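Vanley Tenants Assoc. — minutes, 31/07/2025

Present: Lindalva Marinho (chair), Telmo Prieto, Yolanda Quintana, Vega Figueroa (notes). Apologies from Severino Sarmiento.

Last minutes ok'd, no changes.

Laundry hours. Complaints again re late dryers. Telmo wants a 10 pm cutoff, Yolanda says night shift people need it. Agreed 11, trial till November. Telmo to put up sign.

Bike storage. Quote from Floster came in, higher then expected. Vega to ask for a second one. Waiting list now 15. 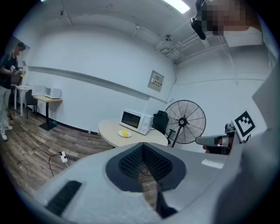

Parking. Visitor permits — still no answer from Picard. Lindalva to call, not email this time.

Courtyard lunch. Budget 40 dollars for drinks, everyone brings a dish. Yolanda has the sign up sheet. Rain date not setled.

AOB: side gate sticks. Severino to look at it when back.

Closed 8:30. Next meeting at Yolanda's.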